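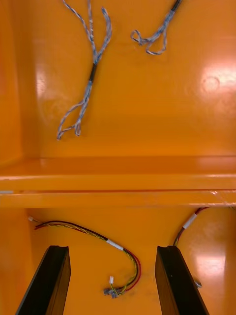 Speaker notes. Covby evening meetup, slot 3, 24 minutes including questions
Talk: What we learned from letting the public in

Wait for the door to close. Say hello. Thank Maksym for the introduction even if he gets the job title wrong again.

Start with the invitation. We mailed 446 of them for the open day at the McAlister building. The card said "Come and see robots at work." Pause. Ask who here has ever watched a robot at work for longer than a minute. Let them laugh or not.

The point: visitors arrive expecting a car factory. Sparks, big arms, a yellow line you must not cross. What we had on the bench was wiring. Two black fingers and a bright orange box with harnesses lying in it. A boy near the front asked when it was going to start. It had started.

Why wiring (keep this short, they are here for the disasters)
A rigid part stays where you put it. A cable has opinions. Red, black and yellow wires twisted together, little connectors on the end, and every time you let go the whole thing settles a bit differently. People do this with their fingertips while talking about their weekend. Robots find it hard. Say that plainly, it was the sentence visitors remembered.

Mention the orange. Glossy plastic under overhead lights throws glare straight back at the camera. Heike Hellwig had argued for a matte finish in the spring. I had argued that orange would look cheerful for guests. Heike is in the second row, so look at her here and move on.

The demo, first session
We had 30 people in a space that fit 20 if they liked each other. Plan was: approach the connectors, close, lift, set down. Plan for the audience was: applause. The arm approached, thought it over, and backed away. It did this three times. Someone at the back said "shy," and that was its name for the rest of the day.

DO NOT explain the confidence threshold. I did at the Leltum dry run and lost the room.

The demo, second session
Heike lowered the speed and I stopped narrating. Both helped. When it did pick up a connector there was a real cheer, bigger than anything we got for the slides about the new building. Tell them we had 11 tries in that session and it managed seven. I had wanted to print a sign saying "demonstration of technology." Maksym said to put the score on a whiteboard instead. He was right, and I have now said so in public, once.

What visitors asked (read from the card, don't improvise)
- Does it get tired?
- Is somebody in the next room with a joystick?
- Why only two fingers?
- Can it untangle Christmas lights?
The last one came up in every session. The answer is no. We would all be retired.

The woman from Monier
She wires control panels for a living. Watched for a good while with her arms folded, then asked why we had the wires running that way when a person would tuck them the other way first. We had no answer. She showed us on a spare box. We changed the order of the whole task the next week. If I run short on time, cut the Christmas lights and keep this.

Practical stuff, for anyone planning their own
Put the failure count where people can see it. Give the engineer a chair, or they will hover. Keep a spare of whatever people will want to touch and let them touch it. Coffee goes at the far end from the robot. I won't be taking questions on how we know.

Close
Next open day is in October. Same bench, smaller groups, sign-up sheet by the door. Heike has picked the box color. Questions.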